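Mesh chair with two-lobe lumbar support – worth it for long days at a table?

Posted in Home Office & Workroom

drakley_37
I'm setting up a shared workroom with one long white table and I need chairs people can sit in for 4 hours at a stretch. I've got my heart set on the big black kind with a mesh back, a tall headrest and one of those split lumbar pads. Are they good, or do I want small swivel chairs and more floor space? The room also has a metal shelving unit on the back wall that I can't move. Thanks!

Juveck
Get the mesh one. You won't regret it.

Malik
Oh, I love this question! We went through the same thing in March and I'd say mix them. One big chair at the spot where somebody sits longest, small swivel chairs on casters everywhere else. The split lumbar pad is wonderful once you set the height right – start low and bring it up until both halves sit on either side of your spine. Give it a week before you judge it!

Two things to check before you buy. First, armrest height. If they don't slide under the tabletop, the chair sticks out into the walkway all day long.
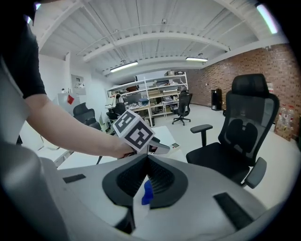

Second, leave space in front of the shelves. I'd go for 100 cm at least, so you can roll a chair aside and still get a box down. Ours are crammed with boxes and cables and I'm in there constantly, so I'm so glad we measured first!

Lellex
Agree with Malik on the armrests. Headrest is a matter of taste, I never lean on mine. Try one in a store on Thursday or some other quiet day, and sit in it for a good long while.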